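Bags and Carriers
4 min read
Search this manual Enter keyword

Section 6. Emptying and folding fabric shopping bags

These steps apply to the fabric bags in the Zotholm kitchen set. Clear a section of countertop at least 30 inches wide before starting. Keep it away from the sink and the cooktop.

6.1 Empty the bag

1. Set the bag upright on the counter and open it fully.
2. Take out heavy items first, then anything soft.
3. Remove receipts, paper tags and loose strips. Check inside the folds of the lining, where paper tends to catch.
4. Turn the bag upside down over the counter and shake it twice.

CAUTION: Do not pull on the lining to turn the bag inside out. The stitching at the rim can tear.

6.2 Sort by color

Work on one bag at a time. Bags of different colors may stay on the counter together, but do not nest one inside another until both have been emptied.

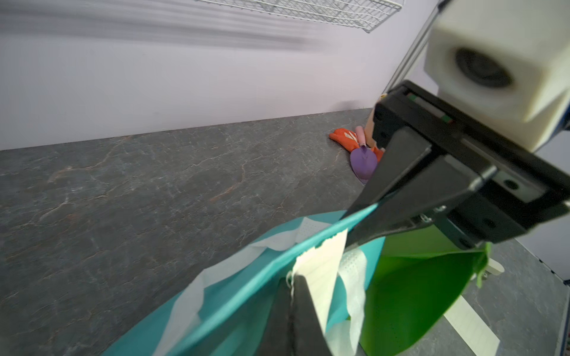 Fig. 6-1. Teal nonwoven bag with white perforated trim; lime-green bag to the right.

6.3 Fold the bag

1. Lay the bag on its side and smooth the creases outward by hand.
2. Push the side panels in so that front and back meet.
3. Tuck the handles inside.
4. Fold the bag in thirds lengthwise, then in half.
5. Place the folded bag in the Sendar drawer insert with the fold facing up.

NOTE: Nonwoven fabric keeps some wrinkles after folding. Do not iron. For stubborn creases, leave the folded bag under a flat weight overnight.

NOTE: The drawer insert (part 437) holds one row of folded bags. Do not force the drawer closed.

6.4 Wipe the counter

Collect any paper scraps and small plastic pieces from the countertop before wiping. Use a damp cloth. Scouring pads can dull polished stone.

For cleaning the bags, see Section 7. For replacement inserts, see the parts list.

Section revised by Theresia Riedl, January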